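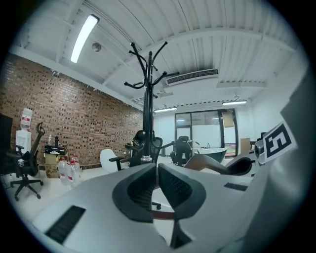
We passed 900 recorded examples this week and I'm still not convinced that more is what the model wants. Babita Lodhi is, and she has the spreadsheet, so we carry on. The gripper goes round the office in somebody's hand, past the coat rack and the water dispenser, same brick wall behind it every time. I asked what happens when the thing meets a room without a brick wall. Demetrius Montoya said the next 111 will be recorded at Danwood, which is another office.

My other grumble is the throwing away. Of the last batch we binned 103, mostly because whoever was holding it hesitated halfway - and I'd quite like a machine that hesitates now and then. Babita says hesitation is noise. Maybe. She wants to train again once we get to 945, and I've asked for one test in a kitchen before anybody makes a chart.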